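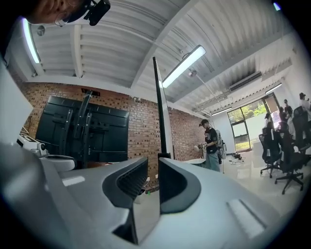
### 3.2 Illuminance on vertical and inclined surfaces

Horizontal illuminance at desk height was reported in the previous section. It is the quantity most lighting plans specify, and it says little about how well a person can read from an upright surface or judge detail on an object tilted toward the face. We therefore took a second set of readings in the Hinholm hall with the sensor head turned through 90 degrees, and a third with the head inclined at 45 degrees. All readings were made with the Fodura meter after the tubes had been on for 2 hours. The combined set contains 333 values, of which 12 were discarded for sensor drift.

Vertical values were lower than horizontal values at every grid point. The ratio between them varied more than the layout of the luminaires would suggest. Points near the loading door had the highest ratios in the morning, when daylight entered at a low angle, and the lowest after dusk. The Ionescu correction for mixed sources reduced this spread but did not remove it. We attribute the remainder to reflection from surfaces not included in the building model — mainly furniture and stored goods.
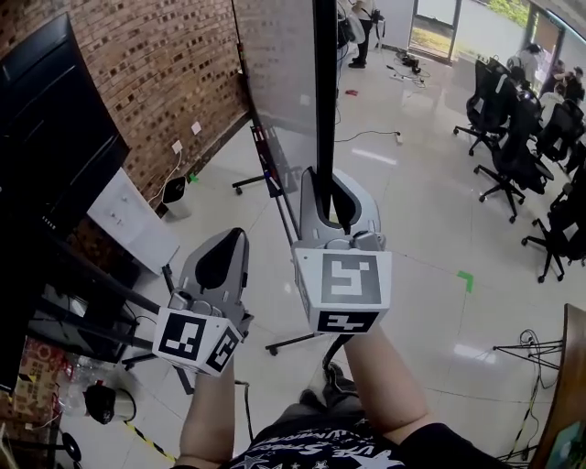 Movable furniture presents a separate problem for the calculation. The Vutent software treats walls and ceiling as fixed diffuse reflectors and ignores anything that can be rolled or carried, an assumption that holds in a warehouse with low shelving and fails in a shared workspace. A tall white mobile board on a vertical pole, such as the one in Figure 2, acts both as a reading surface and as a secondary reflector for the area in front of it. Rotating a board of this kind changed the vertical reading at adjacent points while leaving the horizontal reading nearly the same. Board angle was recorded for the evening series only.

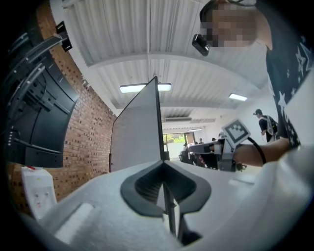 Overhead glare was assessed from eye height, with the line of sight level and then lowered toward the bench. The standard index assumes an unobstructed upper field of view. This is seldom true of people at work: a user leaning over the work area in a cap, as in Figure 3, has part of the upper field blocked by the brim, and the contribution from luminaires directly above is reduced accordingly. We computed the index both with and without a brim cutoff. The difference was largest at the 7 points closest to a tube and negligible along the side walls. Values in Table 4 are given without the cutoff, for comparison with earlier surveys.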